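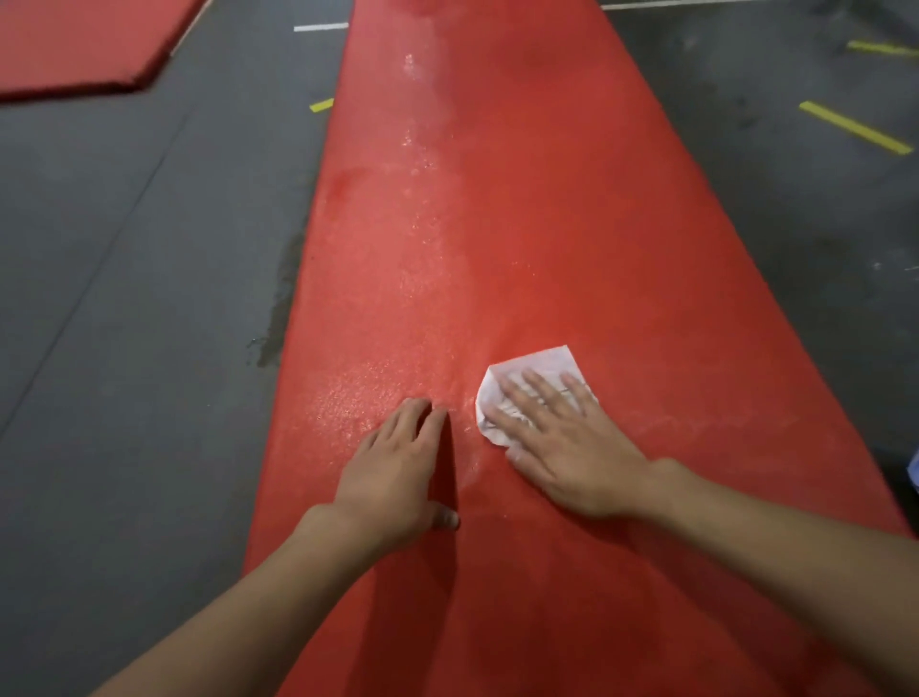
Working along the red, folded paper towel under the right hand.

16 December 2023, Dranberg hall, cleaning notes

Right, the red surface. I've been putting this one off since October and I rather wish I hadn't, as it's a lovely thing to clean once you get going (I know how that sounds). The grain is what makes it slow. It's fine and a bit pebbly, and chalk gets down into it and sits there, so a quick swipe gets the top and leaves the rest. I went in short strokes along the length, a hand's width at a time, left hand flat to feel for grit and the right doing the work. You feel it long before you see it!

I tried the Cliturance spray on the end nearest the door last time and didn't like it at all. Sticky underfoot for days. The bottle says dilute 15 ml to the litre, I did exactly that, still sticky. So it's back on the shelf and I've stuck to wipes and paper towel.

There's a darker smudge that I want to keep an eye on. Could be rosin, could be somebody's shoe. I don't fancy scrubbing it with anything rougher and taking the finish off with it.

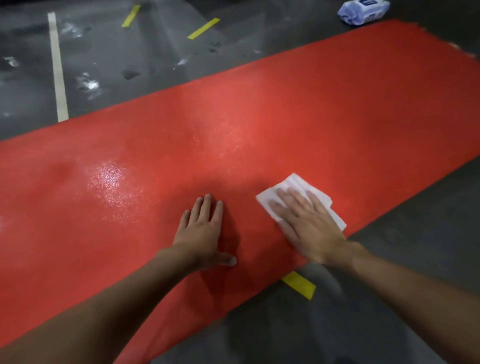

Haris Chaudhry thinks I should be going across the grain as well as along it, and letting each patch dry in the air before deciding it's clean, as a damp bit always looks better than it is. Fair point. He also wants the Aker brush tried on the edges, soft side only. I'll do a bit at the far end and leave it for him to look at.

Other things while I think of it: Gerd Stöcker still has the key to the store cupboard, and the order form has us down for 137 rolls of towel, which must be a slip of someone's pen. Where would we even put them?

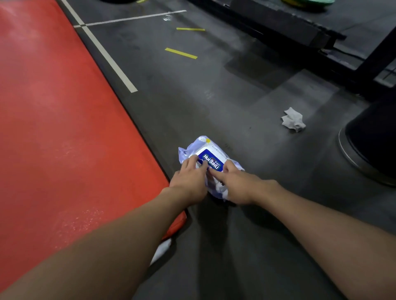 HuiBaiLi wipes, on the grey floor next to the red.

Fold the wipe over before it goes grey, and press the lid down properly between goes, they dry out quicker than you'd think. Left to do: the underside, both ends, and the floor along the white line. Ask Gerd about the key.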